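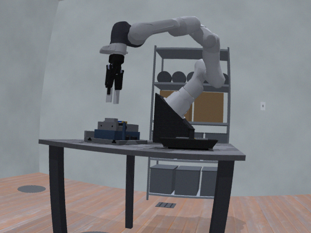
Simulated arm and gripper, fingers down, with a small blue and gray fixture on the table.

Can a Robot Do It Yet? The Questions I Get Most
By Cremilda Furtado
Last updated 19 December 2018

I run a little machine shop in Warkanthorpe, I give a talk on robots at the Fillincombe library every April, and I have a house with the usual amount of laundry in it. So people ask me things. Mostly they ask the same things, and I got tired of typing the replies out fresh each time (my email answers were getting shorter and ruder), so this page is where they live now. I add to it when a new one comes in.

So can they do chores or not?

Some! A robot vacuum is a real product that does a real chore, and I love mine even though it eats shoelaces. A dishwasher is a machine that does a chore too, and we've all stopped being impressed by it. What you can't buy yet is one machine that wanders around your house picking things up, figuring out where they go and putting them there. I've seen videos of people trying. The videos are usually sped up, so check the corner of the screen for a little "x" with a number next to it before you get too excited.

Why is folding laundry so hard?

Because a towel doesn't have a shape. Well, it has one, but it has a different one every time you touch it. A metal block is the same block whichever way you turn it, and you can tell a computer exactly how big it is. A T-shirt in a heap could be anything. You have to find a corner, and the corner may be under the rest of the shirt, and then when you lift it everything else moves. You and I do this while watching TV. I wouldn't plan your closet around a machine doing it any time soon.

What about loading the dishwasher?

Closer than laundry, I think, but I wouldn't hold my breath. Plates are stiff, and that helps. Then somebody puts in a wet glass, a fork with rice on it and a lid that only fits one way at an angle, and you're asking for good eyes, a soft touch and a sense of when to give up. My husband has the first two.

Is factory work easier for them than housework?

Much easier, yes, and that surprises people, who figure that factory work is "serious" and housework is simple. In a factory you get to rearrange the world for the robot. Bolt the arm down. Bolt the fixture down. Bring every part in the same way up. Do that and an arm will happily go to the same spot all night long, and it won't wander off to look at its phone.

Try doing that to a kitchen. You'd have to bolt down the toaster.

What jobs in your own shop could a robot take?

We made 2,418 brackets of one kind last year, all the same, and I'd hand that job over tomorrow. Put the blank in the vise, close it, cut, open it, take it out. It's called machine tending, and it's the chore I get the most email about from other small shops. My Anderson (Anderson Quintana, been on the mill longer than I've been doing the books) would shake the robot's hand if it had one.

The trouble is the rest of our work. We get orders for 9 of something, then 4 of something else, and by the time you've set the arm up for the first lot you could have had them boxed. Big runs, sure. Small runs, it's still quicker to yell for Anderson.

Why do people test this stuff on a computer first?

Money, and fingers! A real arm that comes down a half inch too far breaks the part, or itself, and you spend the afternoon on the phone. In a simulator it comes down too far, you swear a bit, and you start over. You can also try the same reach again and again while you're at lunch.

What I like about the simulated setups is that they make you look at the approach, which beginners skip. Everybody thinks about the grab. But the arm has to get itself up and over and come down straight, with the fingers on either side of the thing and not on top of it. Look at where the fingertips sit in relation to the gray block, and then at the blue handle standing up just beside it. If I were setting that up I'd be watching the handle the whole way down.

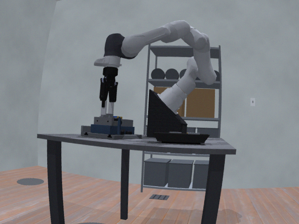

If it works in the simulator, does it work in the shop?

Sometimes. Danjuma Uzor came to last year's talk and put it better than I can: the simulator doesn't have chips in it. He's right. It doesn't have coolant either, or the burr that got left on the edge, or a table that somebody leaned on. Simulated metal is as slippery as you told it to be. Real metal is as slippery as it feels like being that morning.

I still think it's worth doing. You catch the dumb mistakes, like an elbow swinging into a shelf, and dumb mistakes are most of mine. Just don't tell your boss it's finished.

Do two fingers do the job, or does it need a proper hand?

You'd be amazed how far two fingers will go. Try it yourself with a pair of kitchen tongs for one evening. You can set the table, you can turn the bacon, you can get the mail out of the box. Then try to button a shirt and you'll be in tears.

For a shop I'd start with a plain gripper that opens and closes. It's cheaper, there's less to break, and you can make new fingertips for it out of scrap when you work out what shape you really need. The fancy hands are wonderful to look at. I want somebody else to pay for the first one.

Can one put small parts together, with hoses and all that?

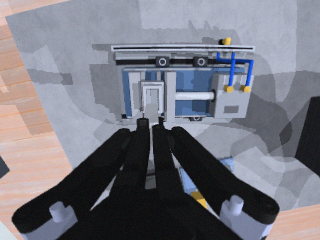 I build a few air-driven clamps for a customer called Clitance, and putting the hoses on is the part I'd least like to explain to a robot. Each hose is springy, each one wants to be somewhere else, and you have to push it home until you feel it seat, which I do with my thumb and no thinking at all. Getting in there is its own headache. You've got blue tubes turning corners above the gray housing and going down along the outside, yellow fittings where they end, a white rod sticking out sideways, and then a gripper with its big black links spread wide has to come in and not knock any of it. The slim fingers in the middle are fine. It's the rest of the hand I'd worry about! People measure the fingertips and forget that the knuckles are coming too.

So my answer is that placing a stiff part into a fixed spot is very doable now, plugging a connector in is doable with patience and a good force sensor, and threading floppy things around other things is still a person's job at my place.

What does one cost?

I don't print prices because they're out of date before I hit save. I will say that the arm is the part everyone asks about, and then the gripper, the stand, the guarding, the cables and somebody's time come along behind it and cost as much again, or more. Get a quote for the whole thing running on your floor making your part. If they only want to quote the arm, call somebody else.

Paweena Panyasiri at Macedo lent me her spreadsheet for working out payback, and she says I can pass it on to anyone who writes in. It has a column for "days lost to fiddling" and you should fill that one in generously.

Will it take my job?

I get this one from the back row every single April, usually quietly, after the cookies. I don't know your job. In my shop, after 30 years, the parts I'd give away are the ones that hurt people's wrists, and I can't hire for those anyway. In a bigger place the sums may come out another way, and I'm not going to pat you on the head about it. Ask your boss what happens to the people when the arm goes in. Ask before it goes in.

Which chore would you want done first?

The fitted sheet. I'd hand over my car keys.

Can I borrow your slides?

Yes, write to me through the contact page and tell me who they're for. Enda Ó Dubhghaill has the older set, with the better cartoons, and he'll send those if you ask him nicely. The next talk is in April at the library in Fillincombe, downstairs room, and you can park behind the building after five.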